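# Zevivton Open Day Clips - data card

Posted Tuesday, April 14, 2020
By the Kinditz notes maintainer

## What is in this folder

Recordings and notes from the open day Zevivton held for its hand-held gripper kit. I went as a visitor, tried the kit, asked a lot of questions and came home with a copy of the clips they were handing out. There are 718 clips. The longest runs 60 seconds. Zevivton calls the set Hamness and describes it as household cloth handling data for training robot arms.

I have put this card together because the one that came with the clips was a single page and most of it was about how easy everything is. Please read the known problems before you build anything on this.

## What was shown

The pitch is simple. A person holds a gripper with a camera on it and does chores. The camera sees what the gripper sees. Later, a robot arm with the same kind of gripper is supposed to learn from the footage. No arm is needed while recording, so it can be done in ordinary homes, and the homes are the selling point.

The talk came in two parts. First, a presenter went through clips on a large screen and told us what to notice. Then visitors got to hold the gripper and pick up shirts from a table. There was also an arm in the room. It folded one towel, the same towel, each time it was asked. I asked whether it could be given my scarf. I was told that scarves were on the plan for May.

I don't think anyone was being dishonest. But a towel laid flat by a staff member is a different job from a bedroom full of clothes, and the talk moved between the two as if they were one thing.

## The bedroom clips

Of everything on the screen, the bedroom part was the most useful to me, and it is the part I would keep if I had to throw out the rest. Clothes are piled on the bed and on the floor, the patterns fight with each other, and the lens bends everything near its rim. If a model can find the border of a garment in these, I will be impressed.
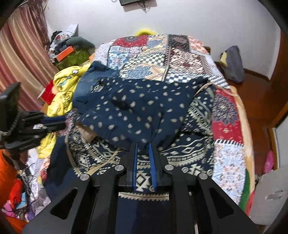
Bedroom set, Hamness. Ribbed blue finger pads closed on a fold of navy patterned fabric, with a second navy garment beyond it on the patchwork quilt.

Two navy pieces, both with light printed motifs, on a quilt that has navy in it too. I asked the presenter how the labels tell one garment from the next in cases like this. The answer was that the labels don't. Each clip gets one line of text for the whole task, and the outline of each garment is left for the model to work out. That may be fine. It was not on the slide.

The other thing to look at is the grip. The fingers hold a fold, and a fold says very little about where the rest of the cloth goes. A person holding the tool has a second hand, a memory of what they own and a feel for the weight. None of that is in the recording. Zevivton's view is that enough clips will make up for it. I would like to see the test that shows this, and there wasn't one on the day.

## How the clips are arranged

The clips are sorted into folders by room. Each folder has a text file listing clip name, task line and length. The task lines are short and uneven. Some say what is picked up and where it goes, and others only say "tidy." I have left them as they were.

Clips are color video only in the copy I was given. The presenter said that finger opening is also recorded, but it was not included, and I was told to write in for it. I have written in.

## What I checked

I watched 37 clips from start to finish, chosen by drawing names from the list. I looked for whether the task line matched what happened and whether the clip had been cut short.

In 2 of them the task line was plainly for a different clip. In several more it was too vague to be right or wrong, and I did not try to score those. One ended while a sock was still in the air.

This is a small check by one person with a laptop. Don't quote it as an error rate.

## Known problems

Heavy distortion toward the corners. No correction file was supplied.

No failed attempts that I could find. Either people dropped things and those clips were taken out, or the people recording were very careful. The staff I asked gave me both answers.

No results from an arm. The towel is not in the set either, which I thought was odd, given that it was the one thing we watched a machine do.

Washing instructions, labels and mail may be readable in some rooms. I have not gone through all of them, so take care before you share stills.

## What it might be good for

Finding cloth edges in real rooms. Stress-testing a segmentation model that does well on plain backgrounds. Getting a sense of how messy a home is from the height of someone's wrist.

I would not use it to claim that an arm can tidy a bedroom. I would also be slow to compare it with the Ndlovu set, where the rooms are staged and every garment is outlined by hand. People at the open day kept lining the two up by clip count, and the counts tell you next to nothing.

## Trying the gripper

My own turn was short. The tool is heavier in front than I expected and my wrist noticed quickly. Thin shirts were easy to pinch, and I kept getting two layers when I wanted one. The staff member told me everyone does that at first. I asked if the first tries of the real recorders were kept, and that goes back to the missing failures above.

## Changes

First version of this card. I will add the finger opening files if they arrive, and a note here if they don't.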